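How to Book and Order for a Big Group at a Restaurant

By Kyung-hwa Wi
October
4 min read
12 comments

When my cousin Jae-hoon Yeon moved to our city, I was the person who had to arrange the family dinner. I had never booked a table for more than four people before. I made many mistakes that evening, and I have done better since then, so I am writing down my method.

First, decide the budget per person before you choose the restaurant. Ask everybody privately, by message. In a group chat, people are shy to name a low number. Take the lowest answer and look for places where a main dish and a drink fit inside it, with tax and tip included.

Next, telephone the restaurant. Online booking forms often stop at six or eight guests, and the notes box is not always read. I like to call in the middle of the afternoon, when lunch service is over. At Sostetti, my favourite for pasta, they picked up at 3 p.m. and had time to answer everything. Ask these questions:

Is there a set menu for groups?
Do you take a deposit, and until when can I cancel?
Can the bill be divided, and into how many parts?
Is there an automatic service charge?
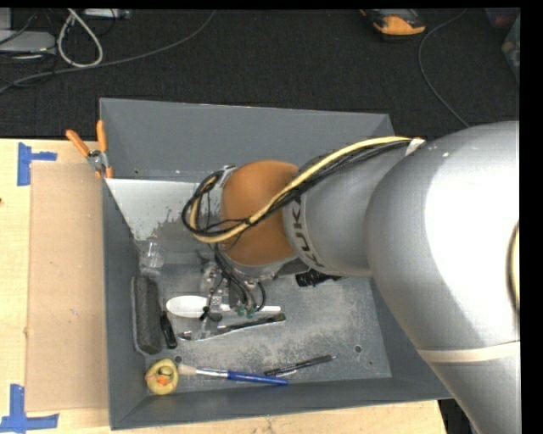
Photo: Grummont

Write down the name of the person you talked with. Call again 2 days before the dinner to confirm the final number of guests. Somebody always cancels, and somebody always brings a neighbour.

For allergies, collect the answers in one list and send it by email, so the kitchen has it on paper. "No seafood" is not clear enough. Write if it is an allergy or only a preference, and if fish sauce or oyster sauce is a problem too.

When you order dishes to share, count one dish for each person, then take away one or two if the portions are large. For our table of 12 we ordered ten dishes at Dremirier and carried home plenty of rice. Order the slow things first, such as whole fish or roast duck. Cold plates can come while everyone is still taking off their coats.

About the bill: choose one person to pay, and let the others send the money the same night. If some guests do not drink alcohol, keep the drinks on a separate bill from the beginning. Ask for this when you sit down. It is very difficult for the server to do it afterwards.

If you are the one treating, give your card to the server early in the evening. My uncle and my father once argued over a cheque for so long that the tea got cold.

Shared 3,239 times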